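**1/** We've had the Nurard gripper kit on trial for three weeks, so I'm putting the notes in one thread. It's the two-finger version with the wrist camera, bought at full price through Ruddock. No discount, no deal with them.

**2/** The kit came with the gripper, two sets of finger pads, the camera bracket, a cable and a printed card with a link to the manual. The manual is decent. The wiring page is wrong for older controllers - check the pinout on the website before you plug anything in.

**3/** Fitting it took me an evening. Aroha Kingi did the second arm in under an hour, having watched me swear at the first. The bracket screws are soft, so use a proper driver and go easy.

**4/** Software is Travthorpe's, version 3013. Calibration is a button and a wait. It failed twice on me with the overhead lights off and was fine with them on. The colour from the camera runs a bit cool out of the box. You can fix that in settings.

**5/** Our test job is desk tidying: pens and markers, in and out of a holder. Dull, but it's what the customer at Hurberg asked for, and thin round things are a fair test of the pads.
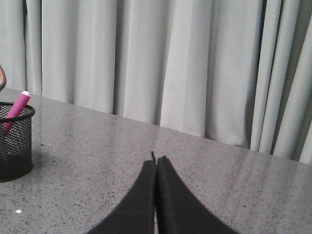
*Wrist camera view, fingers together, mesh pen holder and pink marker to the left.*

**6/** I like this view for working. You get both fingertips and a good stretch of bench past them. The trade-off is that the fingers take up a lot of the lower centre, so anything right under them is hard to judge.

**7/** We logged 2000 grasp attempts and 1707 were clean. Most of the misses were markers leaning at a steep angle. The wide pads bump the rim of the holder before they get hold of the barrel. Ashton Sutcliffe is printing a narrower set to try on Thursday.

**8/** Support: I emailed in the afternoon and had a useful answer by 9 the next morning, from a person who had read the question. Spare pads are sold in pairs only and shipping is slow.

**9/** Would I buy it again? For light bench work, yes. For small parts in tight containers I'd wait for narrower fingers - Ruddock's catalogue says July.

**10/** A few people have asked for the mounting measurements. I'll post them once I've checked them against the second arm.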